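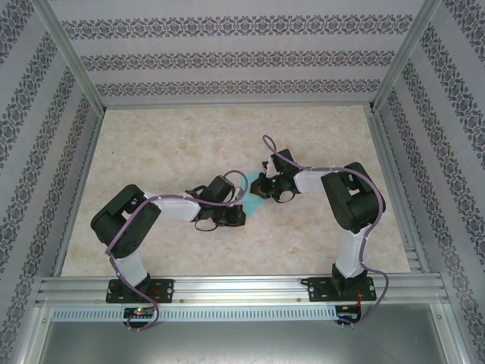

The Cuvent bench is a two-arm test station for comparing small grippers on flat, flexible and thin parts. It was set up by Omex, a maker of low-cost servo arms, and is used mainly for trials of fingers, wrist cameras and controllers before they go into longer runs. In its usual form the bench has two arms bolted to a shared aluminum rail, facing a work surface closed in on three sides.

Layout

Both arms stand on black mounting plates and reach inward, so that the grippers can meet near the middle of the surface. A small controller board sits below each plate. Cables run along the outside of the links with a service loop at the wrist. The loop has to be long enough for full wrist rotation but short enough to stay out of the view of the overhead camera.

Fingers

Two finger types are in regular use. The Aren finger is a yellow tapered part with recessed pockets that cut its weight and let the face give slightly under load. The Tsang finger has the same outline with a solid core. It holds its shape better at the tip but is more likely to push a thin sheet away than to close on it. Either type can be changed by removing 2 screws.
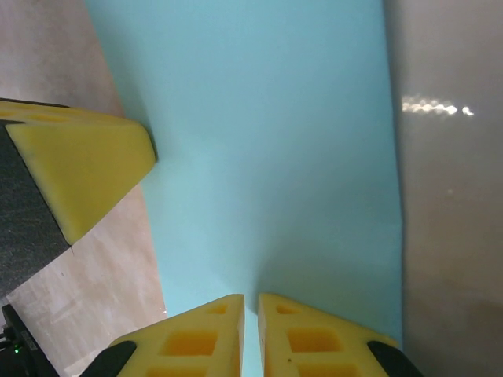

Sheet parts are the hardest case for both types. With a large sheet the wrist camera may show only one or two edges, and the controller must choose its approach from the angle of an edge against the fingertips. Bright reflections from glossy surfaces are a known source of false edges – the standard remedy is to lower the exposure and repeat the trial.

Handover trials

In a handover trial one arm presents a part and the other takes it. The first series ran to 1302 trials, with 800 of them on the Aren finger. A trial is scored as a pass if the receiving gripper holds the part for 3 seconds after the first one opens.

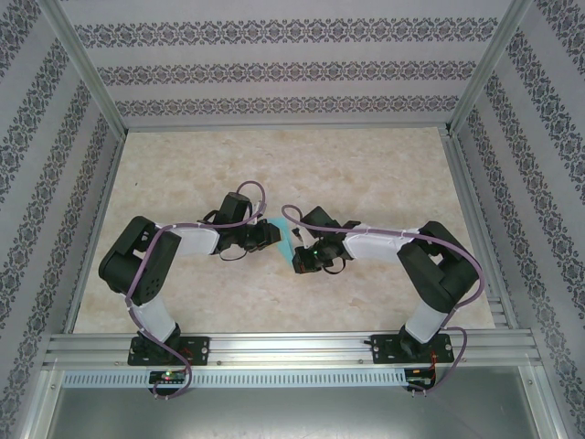 Hsin-yi Ho has argued that this score favors soft fingers, as a part can slip a long way in the jaws and still count as held. Ho's proposed measure records the shift of the part between first contact and release, and was added to the bench software in November.

Cameras and control

Each trial may be logged from a fixed camera, from the wrist cameras, or from both. The fixed view is used to check arm clearance. The wrist view is used for alignment, and the fingertips are kept in it on purpose – they give the controller a constant reference.

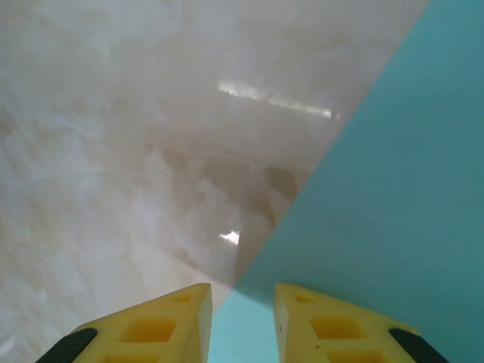
Where the edge of a panel passes between the two tips, the controller can estimate the yaw error directly from the slope of that edge. Position along the edge is not fixed by this method and needs a corner or a mark. Later versions of the software fall back to the fixed camera when no corner is found.

See also: Parallel gripper; Wrist camera calibration; Bimanual handover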